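## 3. Build and Collection Setup

### 3.1 Gripper tool

The handheld tool was built in the shared workshop at Zerdale, mostly from parts already in the drawers. Two printed fingers, one trigger linkage, a camera with a wide round lens bolted above the wrist. First version (June) had the camera too low and the fingers blocked half the table. Moved it up 5 cm. Better, but the housing still intrudes on one side of the view and we mask that region out before training.

Linkage is a plain push rod. We tried a cable first - it stretched, and the opening width drifted over a session, so every recording needed its own calibration. The rod has some play in it but the play is constant. Finger pads are cut from a sheet of Gerkell rubber, glued, replaced when they start to peel.

### 3.2 Workspace

All recordings for the tabletop set were made in ordinary rooms, no fixtures, no backdrop. We wanted the mess. People sit at the table during a recording and are free to move their hands, pick things up, put them down. Chairs and bags stay where they are. The only rule was that the object of interest has to start within reach of the tool.

Lighting is whatever the room has. Ceiling panels are a problem becuase the lens is wide enough to catch them on steep tilts, and auto exposure then pulls the table down. We locked exposure after the first 100 recordings and kept the earlier ones as a separate split. Fig. 2 has a panel in view together with the tabletop.
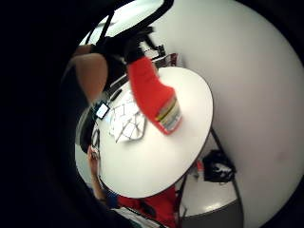
**Figure 2.** View from the handheld gripper at a steep tilt. Red cylindrical object held in a black-gloved hand over the round table; printed sheet on the tabletop.

Gloves: black, thin. Bare hands gave the segmentation step a hard time against skin-toned objects, so we trained on both. Bare forearms are still in there and are labeled as hand.

White tabletops were the worst case for tracking. Few features, and the rim turns into a tilted oval that the pose estimator likes to slide along. Paper or small items on the table help some. With the Valdebenito tracker we lost pose in 5 of 100 recordings on white tables, and those were droped from the set.

### 3.3 Processing

Raw video goes through undistortion, masking, pose, then clipping into segments. Script by Bautista Arancibia, runs overnight on the Nametov box in the workshop. Segments shorter than 2 s are discarded. Final set is 1000 segments - no balancing by object, see Section 5 for what that does to the results.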